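Small Laundry, Big Difference: Tips for a Washer That Lives in a Tight Spot

by Marjorie Heywood

I love doing laundry. There, I've said it! Give me a full basket, a free morning and a pot of coffee and I'm a happy woman. What I used to hate was the place I did it in, a narrow spot with a front-loader against the wall and hardly room to turn around. After 2 apartments and a very small house I've collected a whole pile of tricks for laundry corners like that, and readers of the Purndale newsletter have sent me plenty more. These are the ones I keep coming back to.

Start with the top of the machine

The flat top of a front-loader is the best work surface in the house, and most of us bury it under detergent bottles and odd socks. Clear it off. All of it! Wipe it down with a damp cloth and a drop of dish soap, dry it, and then put back only what you use on every wash day. In my case that's the detergent, a stain stick and a little bowl for whatever comes out of pockets.

Now you have a place to fold dish towels, treat a collar or check a care label in decent light. Don't fold on it while the machine is spinning, though. I have fished more than one washcloth out from behind mine, with a yardstick and some bad language.

Borrow from the kitchen

Kitchen things make wonderful laundry things. A big round metal lid, the kind that has outlived its pot, is my favorite. Turn it over and it's a shallow tray with a rim, just right for a dripping measuring cup, a wet stain brush or a bar of laundry soap that would otherwise glue itself to the nearest surface. It rinses clean in seconds and you can hang it up between washes if it has a loop or a knob. 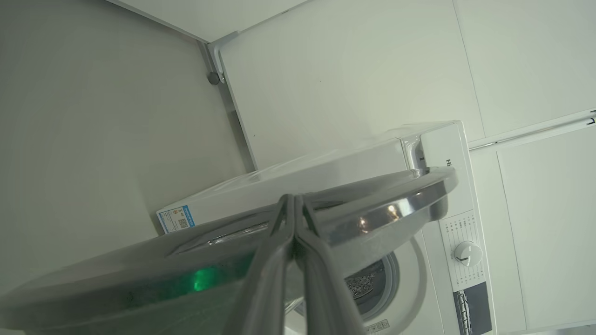

A round metal lid with a rolled rim, in front of the washer.

The rim is what you want to look for. A flat lid lets the water run straight off, but a dished one with a turned-up edge keeps the puddle where it belongs. Stainless or aluminum is fine. I'd skip anything with a rusty spot, because rust on a damp white T-shirt is a misery to get out. An old baking pan does the same job if your lids all still have pots!

Other kitchen hand-me-downs worth moving:

A coffee scoop for powder detergent. Mark your usual level on the inside with a permanent marker.

A pastry brush for the detergent drawer. The bristles get right into the corners where the gunk collects.

A wooden spoon for swishing a hand-wash bucket. Once it goes to the laundry, it stays in the laundry.

A colander for small hand-washed things. Set it over the sink and let socks and tights drain before you hang them.

Give the door seal a minute

If you have a front-loader, please go and look in the fold of the rubber seal right now. I'll wait. Hair, a dime, a soggy bit of tissue? Mine once gave up a whole doll shoe. Wipe the fold after the last load of the day with an old washcloth, going all the way around and paying extra attention to the bottom, then leave the door open a few inches so the inside can dry out. (If you have toddlers or cats, keep the room shut while the door is ajar, and always check the drum before you start a load.)

For the monthly clean, follow your own machine's booklet. Most have a drum-clean program or a hot cycle they want you to run empty. Pull the detergent drawer out at the same time, soak it in warm water and go at it with that pastry brush. I do mine in one go with the filter, with a towel on the floor and that shallow lid under the filter opening to catch the drips. Open the filter slowly! There's always more water in there than you think.

Choose the basket before you choose anything else

I'm fussy about baskets and I'm not sorry. A good one has holes in the sides, a smooth rim that won't snag a sweater, and handles you can get your whole hand around. Measure the gap between your machine and the opposite wall with the door wide open, then pick a basket that fits in what's left. Zisby Home, the little store near me, let me take a tape measure in and try every one they had on the floor, bless them.

If you're handy, you can wrap the rim of a plain plastic basket with cotton cord to make it kinder to your hands. My neighbor Cordeiro did hers with the end of a clothesline and it has lasted through years of beach towels.

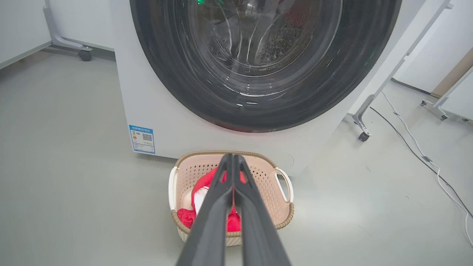 Reds deserve a wash day of their own, at least until you know how they behave. I learned this with a new bathrobe and a load of my husband's undershirts, and he wore pink for the rest of the summer with very good grace. So now the reds get a basket to themselves, and I tip it out and go through it before anything goes in the drum. A bright red bundle with a patch of white in the middle, like the one in the basket here, is just the sort of load to stop and look at. Shake it loose. If the white is a lining or a trim, it's part of the garment and you follow the care label (cool water is usually the safe bet). If it's a stray sock, out it comes!

You can test a new red thing in no time. Wet a hidden bit of the hem, press it between two layers of white paper towel and count to twenty. Color on the towel means it washes alone. Try again after a couple of washes, and keep trying until the towel stays clean.

And if the worst happens and you open the door to a pink load, don't put it in the dryer. Heat makes the dye much harder to shift. Take out the culprit, keep everything else wet, and run the pale things again right away with the oxygen bleach your fabrics allow. I've rescued pillowcases this way that I had already mentally cut up for dust rags.

Load by hand, a piece at a time

It's tempting to scoop up the whole heap and shove. Feed things in one by one instead and you'll catch the pen in the shirt pocket, the buckle that needs fastening, the jeans that need turning inside out. Park the basket on the floor right up against the front of the machine while you do it, so anything you drop lands back in the basket.

Leave some air at the top of the drum. I can slide my hand in flat above the clothes when the load is right. If I have to push, something comes out, and it's nearly always a bath towel.

Measure the soap

Over 80 readers wrote in when I asked about detergent, and so many of you confessed to pouring by eye! I did the same for years. Too much soap leaves towels stiff and builds up that slippery film in the drawer. Read the bottle, look at the size of your load, and use the line on the cap. For soft water you can often go lower still.

Refill from a big jug into a smaller bottle if the jug is hard to lift. I use a 700 ml squeeze bottle with a flip top, and it's so much easier on my wrist. Label it clearly, keep it well out of reach of children, and never mix two products in the same bottle.

Quick ones from the mailbag

Clip baby socks together with a clothespin before they go in a mesh bag. They come out in pairs, every time.

Wipe the floor in front of the washer after you've emptied it. Lint shows up on a smooth pale floor like snow on a coat, and a damp microfiber mop picks it up in one pass.

Tape a list of the programs you really use inside a cupboard door. My machine has far more than I need, and I use the same 7 all year.

Save the care labels you cut out of scratchy shirts. Pin them to a piece of card with a scrap of masking tape saying which shirt.

Put a hook at elbow height for the empty basket. It gives you back the floor space between loads, which matters enormously when you only have a few square feet.

From the Vakimau Road crowd, who share one laundry room between them: leave a clean bag on top of the machine so the next person can lift your load out kindly if you're late. I think that's lovely.

I'll be doing drying racks in January, so send me your best ones, especially if you dry indoors all winter. I'm already having a fine time with a broom handle and two lengths of chain over the bathtub.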